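Workshop Tips: Showing a Robot Arm How to Fold a Shirt

Folding laundry by remote control is slower than folding it by hand, and the first sessions go badly for most people. The tips on this page come from our own bench, where we use a small leader arm to drive a two-finger gripper. They should carry over to most setups, including the ones where you grab the arm and push it through the motion yourself.

Before you start

Clear the part of the table the shirt will pass over. Things at the back and on the shelves can stay put, but leave them in the same place until the set is finished.

Pick one shirt and stay with it for the first day. A plain T-shirt in a strong color on a light table is the easiest to work with. Leave out anything with buttons, a hood or a slippery lining until you have a good set with the plain one.

Run the arm through its full reach with no cloth on the table. Check that the wrist cable does not pull tight at the far corner. Ours did, and it cost us an afternoon.

Write down the starting pose and return to it every time.

Picking up the cloth

Cloth does not stand up to be grabbed. Come in low, with the fingers open, and look for a ridge. A fold that already sticks up a little is much easier to take than a flat layer. If the shirt is lying completely flat, lower the fingers until they touch, close them slowly and let the fabric bunch between them.

Take hold near an edge. A pinch in the middle of the shirt lifts a tent shape, and you then have two loose ends to deal with. Close the fingers all the way and wait one second before you move. The pause shows up in the recording as a clear grasp. 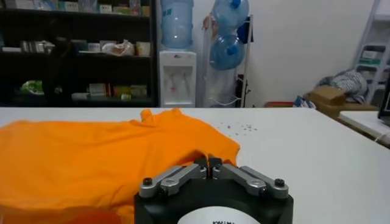

Mahasneh wrote in to say that the one-second pause had caused trouble at their end: the arm learned to wait, and then sometimes kept waiting with the cloth in its fingers. The fix, according to the same note, was to trim the still parts out of each recording down to a few steps before training. We have since tried this with half of our recordings and it does help. Keep the pause while you drive and cut it afterward.

Moving and folding

Lift only as high as you need. Two or three inches clears the table, and a lower lift keeps the sleeves from swinging.

Drag the shirt flat before you try to fold it. Pull one corner out, let go, go back for the next. It is fine to pull the same corner twice. Real shirts need it, and the robot should see that.

Look at the wrist camera view while you drive, and keep your eyes off the real table. If you steer by something the cameras can't see, the robot has no way to learn it. This is hard at first. A sheet of cardboard between you and the arm works well.

If you miss a grasp, back up, open the fingers and try again in the same recording. A few recoveries are useful. If you miss four times in a row, stop and throw the run away.

Keeping the runs even

We do 20 runs, then take a break of 12 minutes. Past that point our hands get sloppy and the paths wander. Anyone who drives while tired tends to jerk the arm at the end of the fold.

Crumple the shirt fresh before each run. Drop it from waist height and use whatever shape it lands in. Arranging it by hand gives you the same easy pile again and again.

If two people share the driving, agree on the order of the folds. Left sleeve first or right sleeve first, either is okay, but mixing them confused our early models badly.

Save as you go. Our recorder, Plirico, holds a run in memory until you press the save key, and we lost 13 of them in September by closing the window.

Care of the gripper

Wipe the fingertips with a dry cloth at the end of the day. Lint builds up on the pads and they begin to slip.

Check the screws on the finger linkages once a week. They work loose with all the opening and closing. Ours get a small drop of thread locker.

Replace the pads when they look shiny. The Jollov ones we use last for 3,000 grasps on cotton, less on denim.

Sweep lint and crumbs off the table between sets. A hand brush is enough.

Next page: towels and washcloths

Last updated 05/10/2020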